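My project: a month with a basic phone

For my project I swapped my smartphone for a Hodeck, a small button phone with a tiny screen and a battery you can take out. I did it for the whole of February and kept a diary on paper. My main question was how much I would miss, and whether I could still get by at college in Cemcombe.

The first week was grim. Texting on a number pad is slow and I kept sending half a message by mistake. The phone only holds 300 texts, so I had to go through and delete old ones (mostly from my mum). I also found out that our timetable app, Penner, has no text message version at all, so I copied my lessons onto a card every morning.

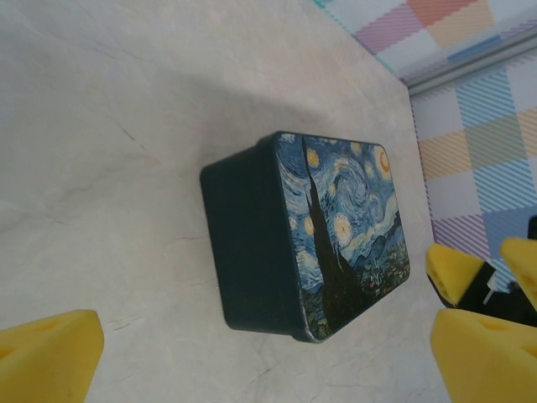
By week two I was faster. I timed myself writing the same message of 130 characters each evening, and my best go was 70 seconds. On my normal phone it takes me 19, so there's still a big gap – but I did start ringing people instead, and I quite liked that!

The battery was the best bit by miles. I left the charger at home for a weekend away and didn't need it.

What I struggled with was group chats. My friends all use Jillis and I missed two changes of plan, one of which left me standing outside the cinema in the rain. If I did this again I'd ask one friend to text me the important bits, and I'd time the phone calls too. My diary pages and the timing table are at the back.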